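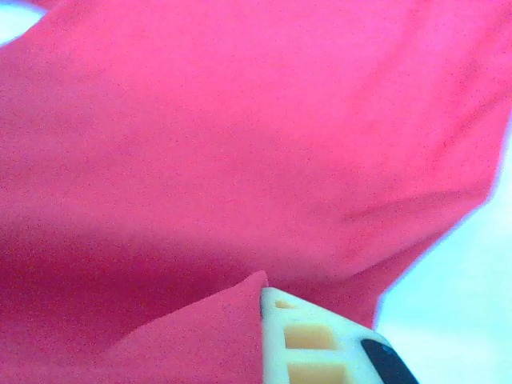 About Cifuentes

Most companies that sell cloth by post will tell you they are passionate about it. We are not sure what that means, and we have read a lot of these pages. We sell fleece, felt and towelling by the metre to people who sew at home, and we try to send what you ordered.

Amparo Collado started the firm after she bought a length of so-called pure wool felt and found out on the ironing board that it was nothing of the kind. She wrote to the seller and got a voucher. She still has the voucher, if anyone wants it.

What we sell

Our list stands at 856 cloths. We could make that number look bigger by counting every colour of every cloth twice, once for the metre and once for the half metre, and we know of shops that do. Of those, 617 are kept in stock all year. The rest come and go, and when they go we take them off the site instead of leaving them up to collect email addresses.

Our two house ranges are Tarar, a midweight fleece, and Fudov, a felt made from wool and viscose. Fudov is not pure wool and the label says so. People ask whether Tarar pills. Yes, in time, at the elbows and wherever a bag strap rubs. All fleece does, and we would be wary of anyone who puts "anti-pill" on a label and leaves it there.

On being green

We have been told this page ought to have a section with a leaf on it. Some of our fleece is made from recycled bottles. It still sheds fibres in the wash, the same as the new stuff, and we have yet to see a laundry bag that stops all of them. If you already own a blanket that will do the job, cut that up first. We sell fewer metres by saying this, though not as many fewer as our accountant feared.

In April we were offered a badge for the website from a scheme we had never heard of. The form took less time than making tea, and no one asked to see an invoice. We did not take the badge.

Colours

Screens get reds and pinks wrong more than anything else. Your phone will show you one coral, your neighbour's will show another, and the cloth may match neither. Order a swatch. Swatches cost 61p each, posted, and you can have up to 20 in one envelope. Free swatches sound nicer, but someone pays for them and it tends to be whoever buys the cloth.

Who we are

A small firm with one cutting table and a stockroom that is too warm in summer. Orders are cut by hand and packed by Cevus, a packing firm in the next unit. We used to do our own packing and we were bad at it.

We don't print customer reviews on this page. We would only pick the good ones, and you would know that. If we cut your cloth short, write and tell us how short, and we will send a full piece. Keep the first one.

Page last checked 26/06/2025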